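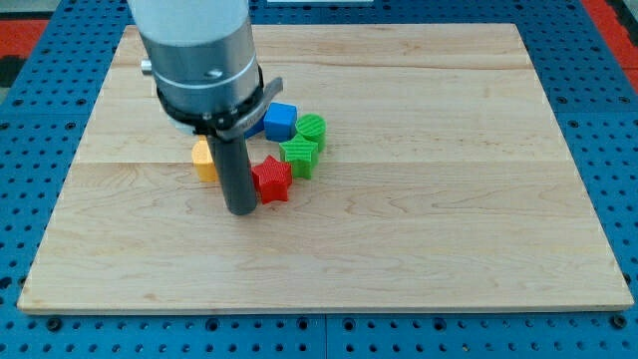
Colored plastic blocks on a wooden board on a blue work table.

Plevthorpe Park: Frequently Asked Questions

Where is the park?
Plevthorpe Park is at the north end of Birkanico, off the lake road. The main gate and the parking lots share one entrance.

When do you open?
The season starts in April. Gates open at 10 a.m. and the rides start at 10:30. Closing time changes through the season, so check the calendar page before you leave home.

Can I leave and come back the same day?
Yes. Get a hand stamp at the exit and keep your ticket. You will need both.

Is Uzor's Tower included in admission?
Yes. The walk-through and the drop ride are both included. The tower has 181 steps and no elevator. Guests who can't use the stairs can watch the upper room show on the screen in the courtyard.

How tall do you have to be to ride Brasach Falls?
48 inches, measured with shoes on. Children between 42 and 48 inches can use the family boats on the other side of the lagoon.

Can we touch the props in the castle square?
You can touch the throne, the anvil and the cannon. Please don't climb on the fountain or pull on anything that is bolted down. If something comes loose, tell a park employee and leave it where it is.

Can I wear a costume?
Yes, on any operating day. Masks must come off at the gate and on all rides. Prop weapons have to be foam or soft plastic. Capes longer than the waist are not allowed on Brasach Falls.

How many people fit in the Lantern Theater?
The theater seats 588. Doors open 20 minutes before each show, and seats can't be saved after the doors close.

How do season pass points work?
You earn points on food and gift shop purchases. 500 points gets you a free parking day. Points expire when your pass does.

I lost something. What do I do?
Go to Guest Services, left of the main gate. We logged 3,925 lost items last season, so please bring a detailed description. Unclaimed items are kept for 30 days.

Are pets allowed?
Service dogs only. There is no kennel on site.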